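About Zivora

Hi, I'm Devendra Solanki, and Zivora is my little tableware shop in Clerkdale. I sell bowls, mostly. Plates and mugs too, but if you've come in and talked to me for more than a minute you know it's mostly bowls! 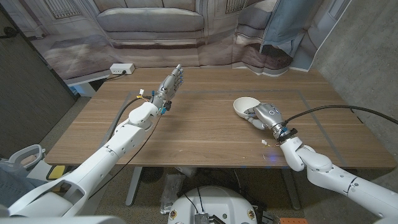
I started out with 78 bowls and one long wooden table in the front room of a former shoe repair place on Dixit Street. The table was meant to be temporary (I had shelves on order, and then I kind of stopped wanting them). People like to pick a bowl up, tip it over, run a thumb along the rim and look at the foot. You can't do that comfortably at a shelf, so the table stayed, and we added another one in August of our second year.

I'm fond of plain white. Soup looks good in it, cereal looks good in it, and when you chip one three years from now you can come back and get another that matches. We keep 300 pieces in the back for exactly that, and I'll hold one for you for 90 days if you call ahead.

Before we were Zivora we were called Clustero, which my sister came up with and which everybody thought was a phone company. Some of the old paper bags are still going around town, and I still take the loyalty cards, so dig them out of your drawer!

Parking is behind the building. Come on in and handle things, that's what they're out for.

Last updated: July 13, 2021

Zivora, 201 Dixit Street, Clerkdale | Contact | © Zivora | Back to top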